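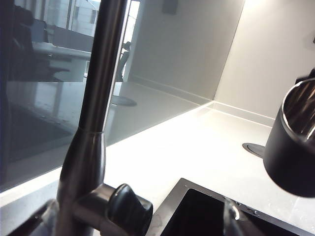

10/30/20

Kitchen corner today. Wiped the tap first, then the dark glass behind it, which shows every smear and needed a second go with a dry cloth. Did the lever and the black knob as well – easy to forget.

The white wall next to the glass can wait. I want the same paint and the tin from Stineck is nearly finished. A new one is 29, so probably January.

Moved on to the desk after lunch and cleared 3 folders of old Plusov invoices. Kept the last one, number 637, as it is still unpaid. Rang them, no answer. Soup for tea, bed early.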